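Gristska opens its two-armed table kit to weekly hire

Gristska, the small firm that has been renting out benchtop robots from a unit behind the old bus garage for a good few years now, has added a two-armed kit to its hire list, and schools, colleges and small workshops can book one from December. The kit is called the Roltero, and it comes ready bolted to its mounts, with the cables, the control box and a printed guide all in the same crate.

It has been a long time coming. The firm first talked about a pair of arms on one table nearly two years ago, when it was still sending out the single-armed Gidey to anyone who would sign for it, and regular customers have been asking ever since when the bigger one would be along. Aminu Iyamu, who runs the hire side and answers most of the telephone calls himself, is plainly pleased to have an answer for them at last.

"People would borrow one arm, get on very well with it for a fortnight, and then ring me up wanting to know if they could have a second to go beside it," he said. "We used to say yes, and then they would spend most of their hire trying to get the 2 of them to talk to each other. I felt rather bad about taking their money, to tell you the truth. So now they come as a pair, and they have already been introduced."

The hire price is £319 a week, with delivery and collection included on the mainland. There is a deposit on top, which comes back once the crate has been checked in, and anyone keeping the kit for a month or longer is asked to ring for a price instead of booking through the website. The Gidey stays on the list at £86 a week, and Gristska says it has no plans to drop it, as plenty of people have a small table and only want the one arm.

Most of the early interest has been in sorting and tidying jobs, the sort of thing that looks like nothing at all when a person does it and takes a surprising amount of patience to teach to a machine. Hirers guide the arms through a task by hand a number of times, and the software that comes with the kit, which is called Movolel, keeps a record of each go and uses it to work out how the arms should move on their own. The guide suggests starting with toys and other light things with a bit of size to them, and leaving anything thin or floppy until the second week.
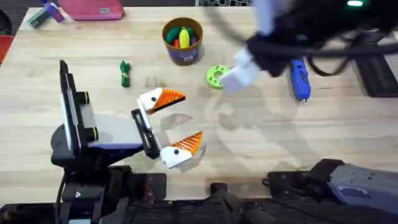

The fingers on the grippers can be changed, and this is the part that Valter Brandão, who designs them, is happiest to talk about if you give him half a chance. Plain ones are supplied as standard. He also makes shaped and coloured sets that can be added to a booking for a small extra charge, and he has found that younger pupils in particular take to the ones with faces. They are quicker to notice which way a gripper is turned, he says, when it has an eye and a beak on it.

"I made the first pair for my own amusement, really, over a wet weekend," he said. "Then a teacher saw them and wouldn't send them back until I had promised to make her some more. You hear the children telling the bird to go left a bit, or to open its mouth, and they are thinking quite hard about where it is and what it can reach. I would never have got that out of them with a plain grey finger."

There are some limits that are worth knowing before you book. The kit wants a sturdy table with clear room on all sides, and Gristska asks that it is put together by 2 adults, as the crate is heavy and the mounts need to be held steady while they are tightened. Movolel runs on the computer supplied and cannot be put on a school's own machines, which one or two customers have grumbled about already. Mr Iyamu says he understands the complaint and that it is being looked at, though he wouldn't be drawn on when it might change.

Hirers do get a good deal of help. A member of staff will go through the first set-up over a video call, usually in the late afternoon so that teachers can join in after lessons, and the telephone line is open until 6pm for anybody who gets stuck. Spare fingers are packed in a tin in the lid of the crate - Mr Brandão would like it known that breakages are expected and that there is no need to write him a letter of apology, although he has kept the ones he has been sent.

Bookings for December and the new year can be made now through the Gristska website or by telephone. Collection in person is also possible by arrangement.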